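Jomar Villanueva reupholsters furniture in a former feed store in Birnuvdale, two doors down from the post office. He started at 19, stripping chairs for his uncle, and has had his own shop for nine years. We talked while he pulled tacks out of a dining seat.

Most of his work comes from people who have inherited something. "They get a chair from a grandmother and they don't know if it's worth fixing," he said. "I pick it up. If it's heavy and the joints don't move, I tell them to keep it."

He turns away a fair number of jobs. A couch with a stapled frame and sagging webbing can cost more to redo than to replace, and he says so on the phone before anyone rents a truck. Some callers get annoyed. "One man told me I was talking myself out of money. Well, yes. He came back in September with his mother's wing chair."

Fabric is where customers get stuck. He keeps sample books from two suppliers, Stallar and Calimlim, and lends them out for a week. He wants people to see the cloth at home, in the evening, with their own lamps on. "In my shop everything looks gray. I have tubes on the ceiling." He asks whether there are dogs, whether anyone eats in the room, and which end of the couch gets sat on. Wool blends hold up best, he said, and he has stopped offering a cotton velvet that he liked very much because it went bald on the arms.

Long sofas take the most planning. The pattern has to run across the seat cushions without a jump, and plain cloth is no easier, as every pucker shows. He cuts the inside back first, then the seat, then the arms – the order his uncle used. A full sofa takes him 30 hours if the frame is sound. 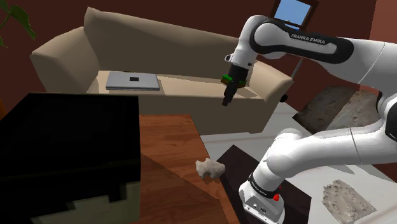 Pale colors have come back, and he has mixed feelings. "Beige is fine. I have beige. But buy extra yardage and put it in a closet, so I can match it when you spill something." He does not trust spray protectors and would sooner see zippers on the cushions and a cold wash twice a year.

The foam matters more than people expect. He orders a dense grade from a yard in Nornon and wraps it in a layer of batting so the corners don't look square. Cheap foam feels good in a showroom and goes flat after a couple of winters. He keeps an old slab under the bench to show customers, and pushed his thumb into it for me. The dent stayed.

I asked if he would train anyone. He has had two helpers, and both left for jobs with health insurance. "I understand it. I'd show somebody, if they wanted to come in Saturdays and sweep a little." He caught himself – he closes on weekends now, his wife's rule. "Some evening, then."

The dining seat was bare by this point. Under the top cover there was a green stripe, and under that a brown leather he guessed was the original. He set a piece of each aside for the owner.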